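Feb 5, 2020

Quick one, got rehearsal in an hour and haven't eaten.

So I finally got hold of the Drondov wind quintet. If you've never heard of him, join the club – I hadn't either until Laiba Bukhari handed me a photocopy of the bassoon part after choir and said "you'll hate bar 38." She was right. Bar 38 is a leap down of two octaves, no breath before it, marked dolce. Dolce!! On bassoon!!

What I know about the man: not much. Taught harmony most of his life in a town too small to have an orchestra. Wrote for whoever was around, which explains the horn part (easy) and the flute part (terrifying, must have been a very good flute player living down the street). Left a box of manuscripts to a niece. The niece gave them to a library and there they sat.

The little edition we're using is from Nellton, 244 pages for the complete chamber music, and the page turns are a crime. Second movement, the oboe has to turn in the middle of a solo. We've taped photocopies together like everyone does. Mine fell off the stand twice last week.

But the slow movement. Oh my. It starts with just clarinet and horn, almost nothing happening, and then teh bassoon comes in underneath with a tune that sounds like a hymn somebody half remembers. I've played it at 100 to the quarter because I was nervous and it still worked. At the proper speed it's so much better.

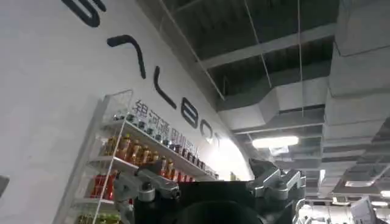
Finale is kind of a mess. Too many fugue entries, and he forgets about the horn for a whole page. Laiba thinks we should cut from the second repeat straight to the coda. I think we play all of it, warts included, at least once. We're doing it in March at the Ruawai hall, second half, after the Haydn. Free in, bring a cushion, those chairs are hard.

Still need – reeds, a pencil that works, and a better fingering for the low B flat trill. If anyone has one send it over. I've tried the one in the back of the book and it comes out like a truck starting.

Ok, late allready. More after the weekend.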